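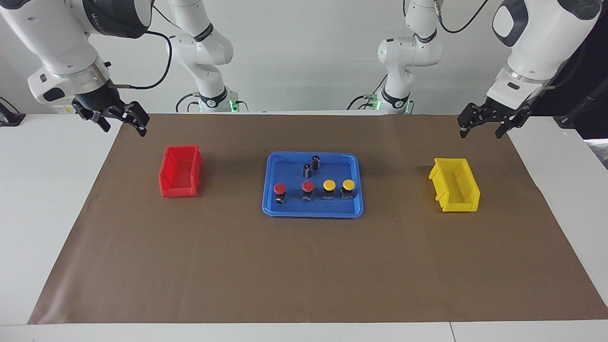 Two Arms, One Tray and a Very Busy Club

Ask anyone in the Foley robotics club what they're working on this spring and you'd better have 15 minutes free. The project is called Plirnent, and the idea fits in one breath: a pair of robot arms should clear a tray of mixed electronic parts into the right bins, with no human hand on the controls.

Simple to say! Then you look at what goes on the blue tray. Push buttons with red caps and yellow caps, a couple of black capacitors standing up like tiny soda cans, and an open bin waiting on either side, one red and one yellow. A button is a fussy thing to pick up. The cap is round, the body under it is square, and the black two-finger grippers have to settle on one or the other.

The students have been teaching the arms since August, and they have logged 775 practice runs so far. Every run gets a line in a shared notebook, including the ugly ones (there's a whole page headed "flung"). New members start by laying out the parts, a job they take very seriously, and within a few weeks they're arguing about grip angles with the seniors.

The next stop is the Sendus Open, the student contest held at the Flirkevora hall, where each team gets 2 rounds and a top score of 100. Points come off for a dropped part and for a part in the wrong bin. The club's biggest debate right now is whether both arms should reach over the tray at once, which is faster and a whole lot more fun to watch, or take turns. At the last meeting, the vote was a tie.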